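Can a machine do it yet? Pictures and notes from the Lirkbridge workshop, January
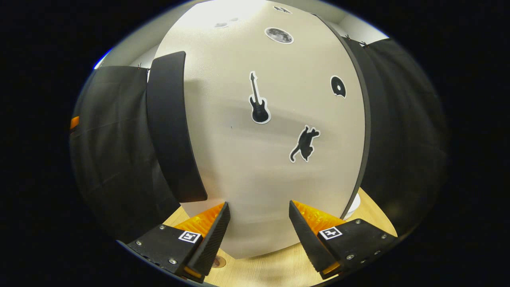 Stickers on the curved white panel: moon, guitar, disc and cat. The gripper's orange pads are at the front.

Pileo is a small workshop in Lirkbridge that tries out machines on ordinary jobs, some from homes and some from shops and packing rooms. The question is the same each time: could you leave a machine to get on with it? This page is for people who came to the open evening on Thursday and asked for the picture and the notes to be put somewhere they could find them.

Stickers and curved surfaces

Stickers are a good place to start because most people have put one on crooked. A flat box is easy. Label machines have managed flat boxes for a very long time, and they do it faster than any person. A surface that bulges is harder. The sticker has to touch down at one point and then be smoothed outwards, and if the edge goes down first you get a bubble or a crease.

The cat is the awkward shape of the four named above. It has a thin tail and two ears, and thin parts like those lift and fold over long before the body does. The round ones are kinder. A moon looks the same whichever way the fingers come at it, apart from the craters, and no customer is going to send one back for having its craters at the wrong angle. A guitar that leans will be noticed.

The pads on the fingers are soft and ribbed, and the tips above them taper. Soft pads are good for holding things of uneven shape. They are less good for getting under a corner of backing paper, where a person would use a fingernail. Aleksandra Michalski, who runs the sticker work, has tried several tips and says the fingernail is still ahead.

The square markers on the fingers let the software work out where each finger is. White surfaces under strong light give cameras trouble, as pale stickers can fade into the glare. People have the same difficulty, but they move their heads.

Where we are with it: a machine can place a round sticker on a curved panel if the sticker is handed over with the backing already off. Peeling is the part that fails. Czesław Pawlak ran a set of 1,000 peels before Christmas and 719 came away clean. For a packing room that is not nearly enough. Someone would have to stand beside it all day, and that person might as well do the stickers.

Folding

Towels are fine. A square towel on a clear table gets folded in four and put on a pile, slowly, and the pile stays up. Fitted sheets are not fine, and we have stopped trying them for now. Shirts depend on the shirt. Anything with buttons done up goes better than anything without, and a T-shirt that arrives inside out stays inside out.

Tadeusz Ostrowski timed himself against the arm on 80 tea towels. He had finished, made a pot of tea and drunk some of it by the time the arm was halfway. On the other hand he said he would happily never fold another tea towel, and the arm did not mind — so there may be something in it for a guest house that can leave the job running overnight.

Loading a dishwasher

Plates and bowls, yes, if they are scraped first. Mugs, mostly. Glasses make everyone nervous and we use plastic ones for practice. Cutlery is the slow part, as spoons nest together in the tub and the gripper picks up two or drops both.

What the machine does not have is an opinion about where things go. It will put a small bowl in the space where the big pan was going to fit, and then there is no room for the big pan. A person looks at the whole pile first. We are working on that, and it is more of a planning problem than a gripping one.

Emptying the dishwasher is a little easier. Everything is already standing apart from everything else. The trouble comes at the cupboard, where doors swing back and shelves are too high for the arm we have.

Shop-floor jobs

Clarby, the hardware shop on the high street, lent us a bay of shelving and a mixed lot of stock for a fortnight. Boxes of screws went on the shelf without any bother. Tins of paint were close to the weight limit, so we left the large ones out. Blister packs on hooks were poor. The hole in the card has to go over the end of the hook, the card bends, and the pack swings about. Rostam Naseri got it working for the top row and then found that the lower rows needed the arm to come in from underneath, where the packs above got knocked.

Facing up, meaning pulling stock to the front of the shelf so that it looks full, was the best result of the lot. It is dull work, nothing is fragile, and being slow does not matter after closing time. If a shop asked us tomorrow what was worth trying, we would say that.

Packing for Prasertsri

Prasertsri make jars of curry paste and send them out in card boxes with dividers. The machine puts jars into the dividers well. It cannot yet put the dividers together, which arrive flat and have to be slotted and squared up by hand. Closing the flaps works with new boxes and fails with ones that have been stored somewhere damp. Taping is done by a tape machine the firm has owned for years, and there is no reason to change it.

How the practice is done

A lot of the learning comes from people doing the job with a gripper in their own hands, with a camera on it. You pick the thing up, do the job as neatly as you can, put it down and start again. By the end of the month the total stood at 3,817 recordings across all the jobs on this page. Stickers take up the biggest share.

It is tiring in an odd way. You have two fingers where you used to have ten, and you find out how often you steady something with your other hand without thinking. Leslie-style gloves and other kinds of hand have been suggested to us by visitors, and we may try them, but two fingers are cheap and easy to mend.

Visiting

The workshop is open on Thursday evenings from half past six. The door is round the side, past the bike racks. Children are welcome if they keep behind the yellow line, and they can have a go with the hand-held gripper at the front table. Leslek's name was wrong on the printed sheet: it should read Leszek Laskowska, who looks after bookings and can be asked about group visits at the desk.

If you have a job at home or at work that you would like us to try, bring it along, or bring a bit of it. Small and unbreakable is best to begin with. We already have enough socks.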